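About Trerkora

Home
Courses
About us
Contact

Trerkora is a small school of board games in Nevesthorpe. We teach chess and checkers to children from 6 years, to adults, and to everybody who once learned the moves and then forgot them. The school was opened by Vega Palacios and Carmela Bermúdez, who before that gave lessons at their own kitchen tables. Today we have two rooms above the bakery and 103 students.

How we teach

A new student plays in the first lesson. We don't begin with long theory. The teacher puts a few pieces on the board, gives a small task, and the student tries it. When the pieces are few, it is easier to see what each of them can do. The full game comes after some weeks, and openings come much later.

Groups are never bigger than eight persons. Parisa Daneshvar takes the youngest children in the afternoon, and Tyyne Kiiskinen has the adult evening at 7 p.m., which is also open for guests. Tea is included in the price, cookies are included when Carmela has baked.

Our boards

We are a little strict about the boards. Each one lies flat on the table, pieces are returned to the correct bag, and drinks stay on the window shelf. New students hear this from us many times, and we ask them for patience.
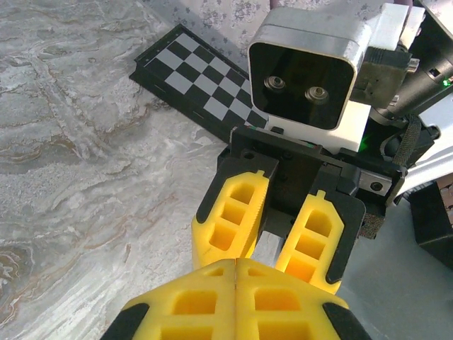 If you like to practice at home, you can borrow a board and a set of pieces for 30 days. Please write your name in the green notebook near the door. A lost piece is not a tragedy, but tell us, so we can put another one in the bag before the next student takes it.

In June we hold the Yagi Cup, our own friendly tournament for all levels. Solène Fleury makes the pairings and she is happy to explain them to parents.

To visit a lesson, please call or write to us one week before. The first visit is free.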